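Chapter 4
Learning from Hand-Held Grippers

Start with the problem. Robots need lots of examples, and a robot arm is slow to drive. So skip the arm – let people do the job with the gripper in their own hands, record it, train on that. That's the method. Rest of the chapter is details.

Our main case is the Nollwood study. Small objects, ordinary homes, no lab benches. 19 homes, 99 tasks, two grippers per person. Sorting jewelry was the hard one. Beads roll, strands bend, and a strand never hangs the same way twice. The Famlow baseline, trained on rigid blocks only, did badly here. See Section 4.2 for why – short version, it had never met anything that sags.

Before you read on, review grip width and contact from Chapter 2. You will need both. Also skim the Meesuk task list, its short.

Key terms: demonstration, policy, deformable object, wrist view.

One warning. More data did not always help, and teh order of training mattered more than we expected. Keep that in mind for the excercises.

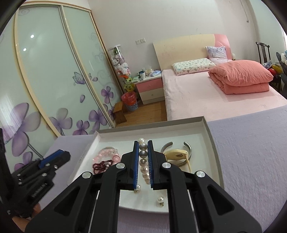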